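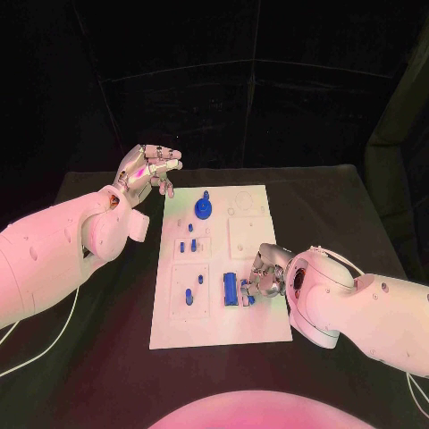
Week 2, stock control. Bring this back on Wednesday, we'll need the reorder part again.

Picks up from last time, when we got as far as "why hold stock at all" and ran out of clock. Quick recap then on.

## Why hold it

- Supplier takes time, customer won't wait
- Cheaper to buy a lot at once (sometimes. see below)
- Demand jumps around
- Seasonal stuff, you make it in spring and sell it in fall
- Habit. Bigger than people think. Ask any shop why the back shelf is full of a thing and half the time it's becuase there was always a full shelf of it

And what it costs you to hold:

- Money tied up
- Space, heat, insurance
- Damage, theft, stuff going out of date
- Counting it

The last one gets left out of every student answer. Counting is labor. Put it in.

## The Pado case

Same hardware store as in the reading. Pado sells fixings, paint, garden things. Orders from one wholesaler, Grorngate, truck comes when it comes. Facts you need:

- door hinges sell 12 a day, pretty steady
- lead time from Grorngate is 2 days if the order goes in before the morning cutoff
- hinges come in mixed cartons, which is annoying but ignore it for now

Reorder point, simplest version:

**reorder point = daily demand x lead time**

So 12 x 2 = 24. Shelf hits 24, you order. If everything goes to plan the last hinge sells as the truck pulls in.

Nothing goes to plan. Truck is late, a builder comes in and buys the lot. So you add a buffer:

**reorder point = (daily demand x lead time) + safety stock**

Pado's owner keeps 18 as safety stock on hinges. Where did 18 come from? Reading doesn't say, which was the point of the discussion question. Could be a bad memory of one stockout. Could be a carton size. Could be a day and a half of sales, works out exactly, but that may be luck. New reorder point is 42 anyway.

Careful: safety stock isn't "extra for busy season." Busy season is a change in demand, you change the daily demand number. Safety stock covers the wobble around whatever that number is. Lots of marks lost here every year.

## What pushes safety stock up

- Demand more jumpy -> more
- Lead time more jumpy -> more
- Lead time longer -> more, even if it's reliable, there's more time for demand to surprise you
- Running out hurts more -> more

Last one is a choice by the owner, the others are facts about the world. Keep them apart in your answer. Hinges: customer drives somewhere else and maybe buys the door there too. Fancy drawer knobs: customer orders them and waits, doesn't mind. Same store, same shelf, very different buffer.

Someone asked whether you could just have a safety stock so big you never run out. You can get close. Draw the curve: each bit of extra cover costs more than the bit before. Gets steep fast. Most stores stop well short of the steep part without ever having drawn anything.

## How much to order

Different question from when. People mix them up.

Small orders, often: low stock on average, but you pay the ordering cost again and again (paperwork, delivery fee, somebody's time unpacking). Big orders, rarely: the reverse. Somewhere in the middle total cost is lowest. There is a formula (economic order quantity), it's in the textbook, you should be able to use it but I care more that you can say what happens when an input moves.

- ordering cost up -> order more each time
- holding cost up -> order less each time
- demand up -> order more, but not in proportion. Square root. Double the demand and the order does not double

The curve is flat near the bottom! Being a bit off hardly costs anything. So don't fuss over rounding to a full carton, just round.

Where the formula breaks:

- bulk discounts
- things that spoil
- demand that comes in lumps
- supplier with a minimum order
- no room

Nygård is the lumpy one. Boat supplier, sells almost nothing for weeks and then a yard takes a whole season's rope in one go. Average daily demand for Nygård is a number you can calculate and shouldn't. Better to call the yards in April and ask.

## Sorting items (ABC)

Not every item deserves the same attention. Rank by yearly value = price x units sold.

- A: few items, most of the value. Check often, count often, argue with the supplier
- B: middle
- C: the long tail. Screws, washers. Order plenty, check rarely

Vadier (the kitchen equipment people, second reading) did this and found some 29 items made up most of the value in a catalog that ran to many pages. Staff had been counting everything on the same schedule. After sorting they counted A items weekly and left the C bins to a two-bin system: when the front bin is empty, order, and live off the back bin in the meantime. No spreadsheet, no count. Back bin has to hold the reorder point, that's all the maths in it.

Catch: value isn't importance. A cheap gasket that stops a whole oven from shipping is a C item by value and shouldn't be treated like one. Vadier flagged those by hand. You'll see this called "critical" or sometimes VED in older books (vital, essential, desirable).

## Do before next class

1. Pado moves hinges to a slower supplier. Lead time goes from 2 days to 5. Demand the same, safety stock left alone. New reorder point? Then say in a sentence or two whether leaving the safety stock alone was smart.
2. Pick a store you go in a lot. Name one item you'd give a big buffer and one with none. Reasons. Half a page max, I mean it.
3. Read the Nygård pages again, especially the rope. What would you want to know before placing the order with the mill?

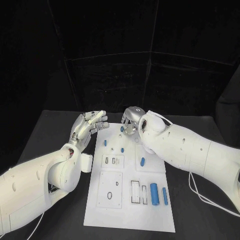

For number 1 show the working, even if it's one line. Units too. Days times hinges per day gives hinges, if yours comes out in days somthing is upside down.

Number 3 has no single right answer, but "more data" by itself isn't one. Which data, from who, by when.

Left over for next time: returns, shrinkage, and what to do when the count on paper and the count on the shelf don't agree. Read ahead if you want, the shrinkage chapter is short. Calculators ok, phones away.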